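自動化技術ニュースレター 9月号
実験室から:短い指のグリッパーと手首カメラを試す

Bidicoの実験室では、卓上作業向けのグリッパー選定を進めている。8月までは吸着式のみを使っていたが、柔らかい包装の品物で保持が安定しないという報告が続いたため、二本指の電動グリッパーを候補に加えた。今号では、Stania製とNegash製の二機種を同じ作業台で動かした途中経過を報告する。

比較の条件

アームと制御ソフトは共通とし、交換するのは手先だけにした。制御にはDunettiのコントローラーを使っている。指は両機種とも短いものをそろえた。長い指のほうが奥の物には届きやすいが、先端がたわむと把持位置がずれる。今回は位置の再現性を先に確認したかったので、届く範囲が狭くなることは承知のうえで短い指にした。

扱う品物は、小さな木の立方体、ポケットティッシュ、菓子の包装など、形の決まったものと決まらないものを混ぜている。加えて、押しボタンの箱を作業台に置いた。つかむ動作と押す動作を同じ手先でこなせるかどうかが、選定の条件に入っているためである。ボタンは平らなもの、半球状のもの、きのこ形の非常停止ボタンと、形の違うものを用意した。

作業台には大理石模様のマットを敷いた。無地の台では物体検出の成績が良く出すぎるという意見が前回の報告に寄せられたので、模様のある面に変更した。段ボールの板も立てている。板の上にボタン箱を載せれば高さの違う目標になり、板の陰に物があれば視野が遮られた場合の確認にもなる。

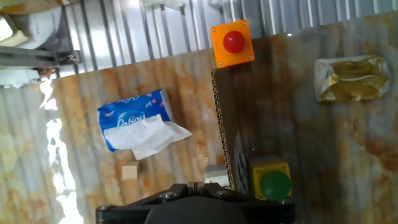
カメラの配置

カメラは手首と作業台の脇の二系統で運用している。手首のカメラは指先と対象の位置関係を近くから見るためのもので、接近の最後の段階で使う。固定カメラは台全体を見渡し、アームの姿勢と品物の配置を記録する。

両者の位置合わせには、白黒の市松模様を印刷した校正シートを使う。シートは平らな板に貼る必要があり、紙のまま立てかけると反りが出て誤差が増える。今回は段ボールの板に貼り付けた。専用の硬質板に比べれば平面度は劣るものの、作り直しが簡単で、向きもすぐに変えられる。 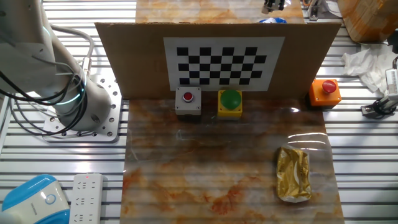 校正は手先を交換するたびにやり直した。手首カメラの取り付け部はグリッパーの機種によって厚みが異なり、その差がそのまま奥行きの誤差になるからである。最初の週はこの手順を省いていたため、記録の一部を破棄した。現在は、校正が済んでいないとプログラムが開始しないように変更してある。

もう一つ手間がかかったのは光の反射である。つやのある面では天井の照明が帯状に映り込み、手首カメラの画像では白く飛ぶ部分ができる。露出を自動にしておくと、アームが動くたびに明るさが変わり、検出の結果も揺れた。露出を固定し、白飛びした領域を検出から外す設定にしたところ、誤検出は減った。ただし、その領域に品物が入ると見失う。偏光フィルターの使用も検討したが、画像が暗くなるため今回は見送った。

把持とボタン操作の結果

両機種を合わせて、これまでに106回の試行を記録した。木の立方体については二機種の差がほとんどなかった。面が平行で硬く、指の間に収まれば位置のずれも小さい。短い指で問題になるのはむしろ接近の角度で、傾いたまま下ろすと指先より先に手先の筐体が台に近づく。このため、下降の途中で停止高さを3段階に分け、それぞれで傾きを確認する手順を加えた。

ティッシュの袋では差が出た。Stania機は把持力の下限が高く、袋の中央をつかむと包装がへこみ、持ち上げたときに向きが変わる。Negash機は弱い力から始められるが、つかんだかどうかの判定が遅い。袋の口から紙が出ている場合は、どちらの機種でも紙のほうを先につまむことがあった。つかむ位置を袋の印刷面に限定する処理を入れ、現在も調整を続けている。 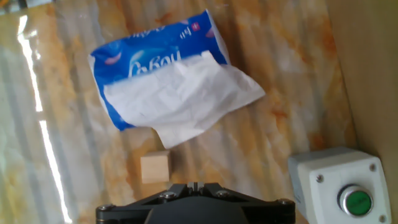
手首カメラで見た作業台。指先の前に木の立方体、その奥にティッシュの袋、右下に緑のボタンの箱。

ボタン操作では、指を閉じた状態で先端を当てる方法をとった。平らなボタンは中心を外しても反応するが、半球状のものは端を押すと指先が滑る。半球状のボタンに限り、目標位置を画像から求め直してから押すようにした。非常停止ボタンは台上の品物として扱っており、装置本体の停止回路とは接続していない。回路を分けておくことは、同じ試験を行う場合に必ず守ってほしい。

コントローラーについて

Dunettiのコントローラーは、手先の交換を設定ファイルの切り替えだけで済ませられる点が便利だった。一方、記録できる履歴は2000行までで、それを超えると古いものから消える。長い試験では途中で書き出す必要がある。試行20回ごとに自動で保存する処理を追加し、それ以降は記録の欠落は起きていない。

今後の予定

現時点では、硬い品物が中心ならStania機、包装物が多いならNegash機という評価である。次は指先に薄いゴムを貼り、滑りと袋のへこみがどう変わるかを同じ条件で調べる。指の長さの比較はその後に行う。試験に使った設定ファイルと手順書は、実験室の共有フォルダーに置いてある。試してほしい品物がある場合は、寸法と重さを添えて編集係まで連絡のこと。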